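Getting wax, gum and mystery stickiness off your floors

Posted Fri 25 January

I have lived with the same hallway rug for longer than I've had my car, and in that time it has met candle wax, chewing gum, half a jar of honey and something from the bottom of a school bag that I never did identify. So people ask me about stains a lot, and I figured I'd write down what I do.

Wax first. Let it harden completely, and if you're impatient (I always am) put a bag of frozen peas on it while you make coffee. Snap off whatever you can with an old store card. Then lay a plain paper towel over the rest and go over it with a warm iron, no steam, moving the towel along every few seconds so a clean bit is always soaking up the wax. Colored candles can leave a shadow. A dab of rubbing alcohol on a white cloth usually gets most of it, but try it on a hidden corner before you commit!

Gum is the same idea with more swearing. Freeze, crack, pick, repeat. Don't use the iron on gum. I did that once at our old place on Kededen Street and the landlord kept 29 dollars of the deposit, and I still think about it.

For plain stickiness on vinyl or tile I mix 2 tablespoons of white vinegar into a quart of warm water, wipe, then wipe again with clean water. Skip the vinegar on real marble or any natural stone, it will dull the finish and you can't wipe that back on. Stone gets a drop of dish soap and a soft cloth, and dry it right after.

Mats are their own thing. The big patterned ones hide crumbs so well that you forget to clean them - mine went from June until Thanksgiving one year, and the mop water was a disgrace. Now I do it every other Saturday whether it looks dirty or not.

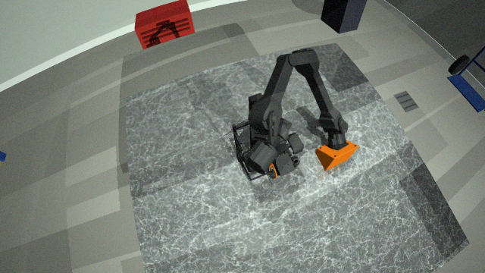
Lift the whole mat up when you do it, too, and sweep underneath. Grit under a mat scratches the floor every time somebody walks across. If the corners have started curling, roll the mat the opposite way overnight and leave a few heavy cookbooks on the corners the next day. The rubbery kind relaxes faster in a warm room.

One more for the honey people: hot water, a spoon, patience. Scrape up the blob before you add any water or you'll be spreading it clear to the kitchen. I've got 11 old washcloths in a bucket under the sink just for jobs like this, and they go through the hot cycle by themselves afterward, no fabric softener.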